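Section 4: Setting up a shared sorting table

Revised 8/25/23, Cadcombe site

Read this section before you move any staff off the table. The Varov sales sheet says the arm "frees people for better work". At Cadcombe it has mostly moved people from handling items to watching an arm handle them, and the rota should say so.

4.1 Before the first run

1. Agree who is in charge of the table for the shift. Write the name on the rota, not on a sticky note.
2. Load job 423 in the Desteck simulator.
3. Run it twice at normal speed with the person who does the job by hand standing at the screen.
4. Ask that person what they would have done differently. Write it down even if you disagree.

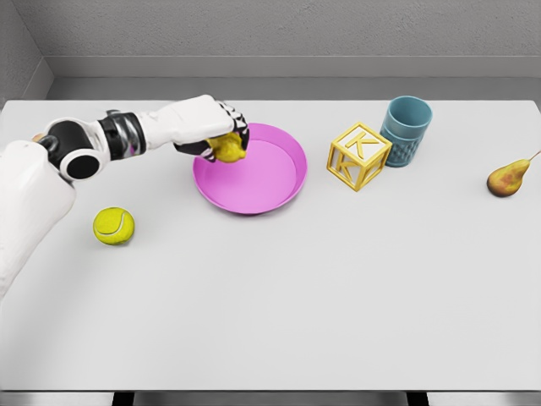 Job times from the simulator should not be used to set staffing. They leave out fetching, wiping down and the chat between two people that stops a mistake. The practice layout is kind to the arm as well: a lemon to put on a pink plate, a tennis ball nearby, and the whole near half of the table clear. Our benches at Cadcombe have never looked like that by mid-morning. Add clutter to the layout until it matches your own bench, then run the job again.

Note: Beltrán staff may offer to do this step for you. Let them help, but keep your own people at the screen.

4.2 Checking the grip and the drop point

1. Pause the job while the item is held and the plate is still empty.
2. Look at the fingers from more than one view. A grip can look sound from the front and poor from the side.
3. Check the path to the plate for anything the hand could catch.
4. Step the job forward slowly until the item is released.

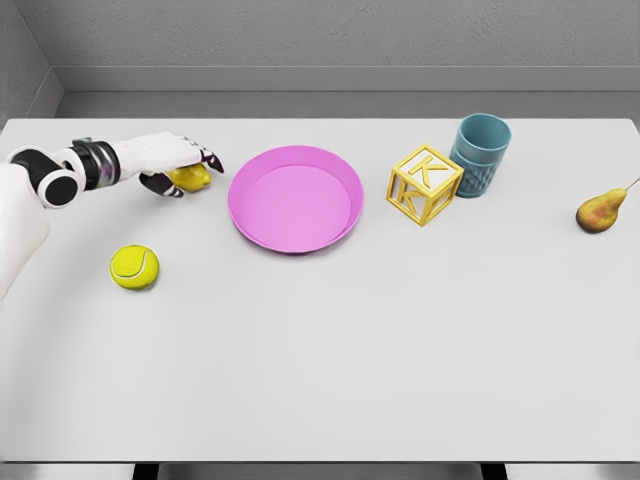
Fig. 4-2. Lemon held to the left of the empty plate.

Caution: A good result on screen is not a safety check. Complete form 610 at the real table before anyone works within reach of the arm.

4.3 Changes to the rota

Keep two trained people on the shift until the September review. If the arm is as good as promised, the stoppage log will show it - and if the log is blank, ask whether anyone had time to fill it in.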